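Getting the cloudy film out of narrow vases and bottles

I picked up a glass vase at the Mondal flea market in April for 97 cents (yes, cents!) and it had that chalky white ring inside that no amount of dish soap will touch. It's hard water scale, and we have plenty of it in Ilteo, so I've had lots of practice. Plain white vinegar is still my favorite. Fill the vase past the ring, leave it overnight, and pour it out in the morning.

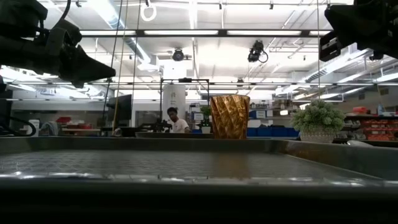 If the ring is still hanging on, add a spoonful of uncooked rice and a little warm water and swirl it like you mean it - over a folded towel, please, I've lost one in the sink that way. The rice gets down into the corners where a brush won't go. I did buy a Benix bottle brush once and it's fine for straight sides, but it was hopeless on anything with a narrow neck.

Denture tablets work too. I use 3 for a big vase and one for a bud vase, with warm water, never boiling. Old glass can crack if you shock it.

Then there's drying, which I always used to rush. Turn it upside down on a rack so air can get in underneath, and give it a whole day. If you can still see drops at the bottom, twist a paper towel around a chopstick and poke it down there.

The same vinegar trick is good for spots on stainless flatware, by the way. Wipe, rinse, dry right away with a soft cloth. Don't let it soak for hours and don't use it on silver plate.
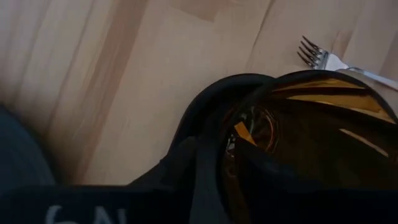 A reader in Tekitar wrote to say that she skips the vinegar altogether and uses citric acid from the canning aisle, a tablespoon to a quart of warm water, and that her vases come clear in an hour with no smell in the kitchen. I've got a bag on my list for Wednesday. Has anyone tried it on a decanter?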